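3.2 Bread storage trials

Loaves from the Hemville bakery were kept at room temperature in one of 3 holders: a paper bag, a tin, or an open basket. 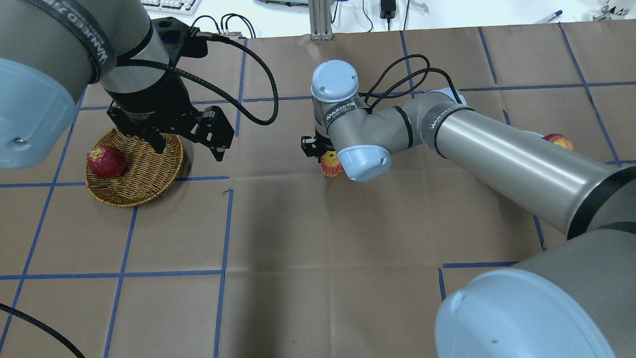 Each loaf was weighed at 8 a.m. and weighed 840 g on average at the start.

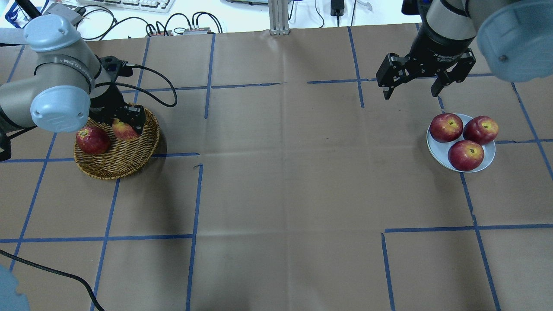

Figure 4. Round woven basket on taped brown paper.

Crust firmness was scored from 0 to 100.

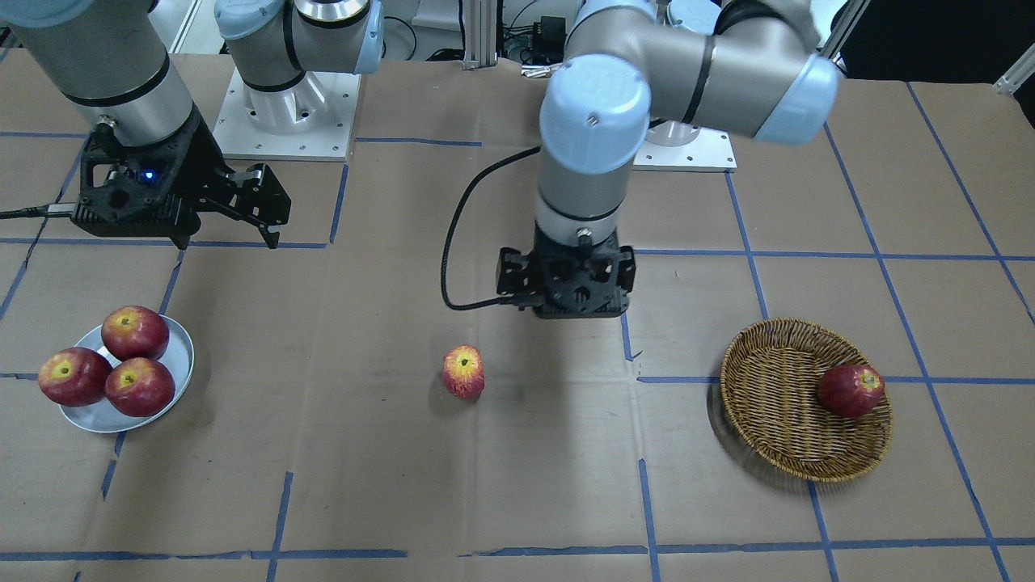

Loaves in paper bags lost 39 g by the second morning. Tins kept the crumb soft, but the crust scores fell.

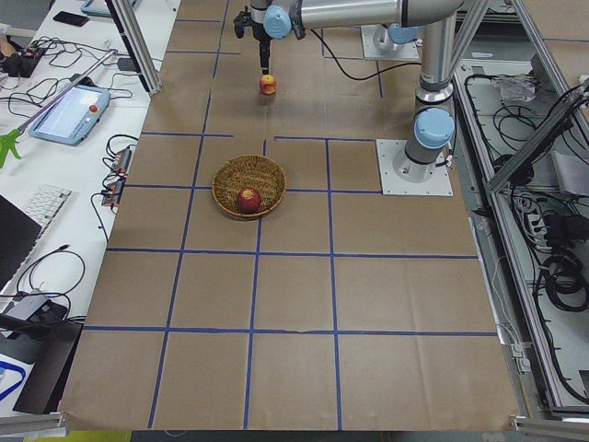
Figure 5. Basket and small red apple on the paper grid.

Rye loaves were left out of the analysis.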